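Sachets, squishies and small stuff: notes for the Undness craft and toy swap talk

Aidan Brophy

Slot is after morning tea, so people will still be finding chairs. Start anyway.

Hello, thanks for having me, yes I'm the one who does the little bags. Mention that the handout is on the Undness page so they don't have to scribble everything down (someone always scribbles everything down, bless them).

Opening bit. Ask who has a drawer at home that's full of tiny things. Wait for hands. Then ask who has a drawer that smells good. Fewer hands! That's my whole talk, really: how to sort the tiny things, and how to make a few of them smell nice while you're at it.

My own drawer story. Tell it short this time. When we moved to Prendergast in November I packed all the small toys and trinkets in with the scented sachets, and for months every toy we owned smelled like a linen cupboard. The squishy ones were the worst. Foam drinks up scent and hangs on to it. My kids thought it was great. My sister wouldn't let them in her car.

Slow down here, people like this part.

Sorting before you make anything. I tip the lot out onto a bit of felt. Felt is brilliant for this, egg shapes don't roll off it and the drawstrings don't slide about. Any colour will do, but I like a plain one like beige so the bright things stand out and you don't lose a pale toy on a pale table. Then I just spread everything out flat with a bit of room between, and look at it for a while with a cuppa. You'd be surprised what turns up.

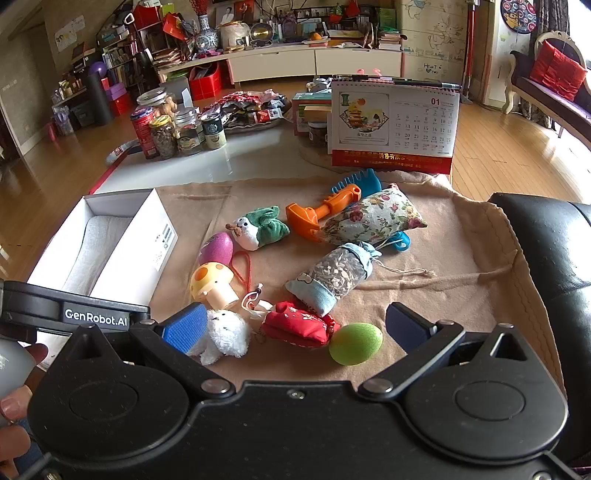
Flilness wrote in after last year's talk to say that felt is a dust magnet and a clean tea towel does the same job, and she's been sorting her swap box on one for years without losing a thing. Fair enough. My answer is that a tea towel bunches up every time you pick something off it, but if yours is ironed, go for it. (Mine have never been ironed.) Let the room argue about this for a minute if they want to.

Next, what goes with what. I do it by what it's made of, and forget about what it's meant to be. Squishy things in one lot. Plush in another, so that's your fluffy little animals. Hard plastic, like toy garden tools, can go anywhere, they don't care. Fabric pouches and sachets stay by themselves, well away from the squishies, see drawer story.

Show the floral sachet, pass it round. Roses on cream, my favourite sort of print for these. Small print for a small bag, though I break that rule all the time. Red with tiny white flowers is lovely on a pouch, and a white cord loop looks good against it and lets you hang it off a coat hook.

Then the window style. Light blue cloth with a dark mesh panel, a cartoon cat down near the end and a thin drawstring. People always ask about the mesh. Sew the panel in before you sew up the sides, please, I've done it the other way and I said words. Fine mesh if your filling is small, otherwise you'll be finding it in your socks till Christmas.

Fillings, quick version. Lavender, rice with a few drops of oil, cedar chips. Half full, then squash it, then a bit more. If it feels like a beanbag you've gone too far. Pull the drawstring and give it a shake over the sink.

Keeping the swap box tidy. I use a plain white cardboard box with grey foam in the bottom, so nothing rattles and the hard bits don't dent the soft bits. Labels on the outside. We had 137 things come through the table at the last Jalteck swap and 43 of them went home with the person who brought them, so a label with your name on it is worth the effort, even if it's only you who reads it.

If there's time: washing. Plush in a pillowcase, cold, gentle. Squishies get a wipe with a damp cloth and they air dry, never the dryer, I beg you. Sachets don't get washed at all, you empty them, wash the cloth, fill them again.

Questions. Somebody will ask where I get my prints. Offcuts bin, always the offcuts bin.

Remind them that the table's open till three and to bring their mugs back to the kitchen.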